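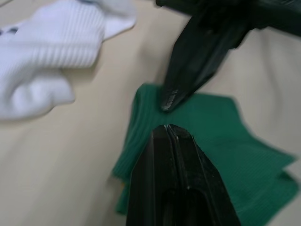
White one, green one. Not a pair, obviously.

Ok quick post because I have to be out the door by 4 and the dryer still has half an hour on it. Sock day. I said in November I'd do it every Saturday and I have done it, let me think, twice.

So the situation is that I've been keeping a singles bag. Every sock that comes out of the wash alone goes in the bag, and the bag goes on the hook behind the door, and then it gets fat and I ignore it. Today I tipped the whole thing out and counted, which was a mistake. 197. That's socks, single ones, from a household that I would not call large. Some of them are from the old apartment. A few I'm pretty sure came with us from Sisberg, and that was three washing machines ago.

Method, if you can call it that. Ribbed in one heap, smooth in another. Then by color inside the heap. Then length of cuff. I used to go color first and it's slower, becuase white is not one color. White is like nine colors once you've been washing it for a few years. Ribbing doesn't change. If the ribs are wide they stay wide. So now I feel the cuff before I even look at it, and that gets me most of the way.

Greens are easy. Not many people buy green. Greys are the worst, worse than black even, since I bought that big multipack from Plemidis where every pair was a slightly different grey and they all faded toward each other. Whoever came up with that, I hope your drawers are full of them.
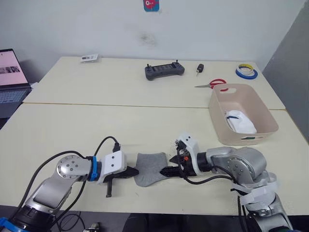 Grey knit, getting a good stretch. Pink basket is for the ones still waiting.

The stretch thing is worth doing by the way. Pull it heel to toe, well, cuff to toe, and lay it against the other one. Two socks that look the same size in a heap can be way off once they're pulled straight. One has been through the dryer more than the other or it was a different size to start with. I matched so many wrong pairs before I started doing this and then wondered why one foot was always sliding down into my shoe.

Also keep scissors close. Red handled ones in my case, they live near the basket now. Loose threads at the toe, those little plastic tag things you missed when they were new, the odd bit of elastic that's poking out of a cuff. Snip and move on. Do not pull. I pulled one on a nearly new pair last winter and half the toe seam came with it.

Someone in the comments last time asked about folding vs rolling. I fold. Lay them on top of each other, fold in half, turn one cuff over, done. The ball thing wrecks the elastic, or my mother thought so anyway and I've never tested it. The thick wool ones don't get the cuff turned at all, just folded and stood up in the drawer next to each other like files. They hold each other up ok as long as the drawer is full.

Baskets: the pale pink plastic kind with the slot in the rim to grab it by. I had a wicker one from Fundania and it snagged everything, every single knit sock I own has a pulled loop from that basket. It holds onions now.

Anyway. Result for today was 23 pairs. Which sounds bad out of that many but I was thrilled?? There was one pair I'd given up on completley, the thick brown ones, one of them was inside a pillowcase. The really worn out singles are going for dusting, the heels were see through. The rest go back in the bag. I know, I know. But the minute I throw one out the other one shows up, it has happened to me with the striped ones and I'm still mad.

Onyeka has the plain cotton crew ones on sale again I think, ten of the same color in a pack, and I'm tempted to just buy two packs and be done with it. All the same. No sorting ever. But then I'd need to get rid of the green ones and I like the green ones.

Dryer's beeping, that's the towels. More next week, probably the drawer itself, which is a whole other mess and needs a new divider.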